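Teaching the strip-down by remote, Unden bench

Quick version, Jyoti has the long one. Home the arm, wake the leader handles, then press record. Not the other way round or you get 14 seconds of nothing at the front of every file.

Tower on its side, open side up. Chip and RAM go to the fixture on the left, drive after that. Go slow near the cables – if you snag one, bin the take.

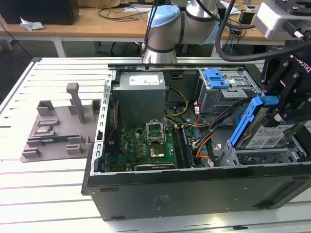

Drive removal is where most takes go wrong. Aim for 35 good ones per person before moving on. Close on the blue caddy, never the bare drive, and get the grip square befor you lift. Straight out, no twisting. Pause a beat once it's clear, the trimming script looks for that.

Saving: name, task, take number. Bad takes too, just tag them "x". Satish clears the disk on Sunday so copy yours off first.

Handles drifting? Re-zero, dont fight it.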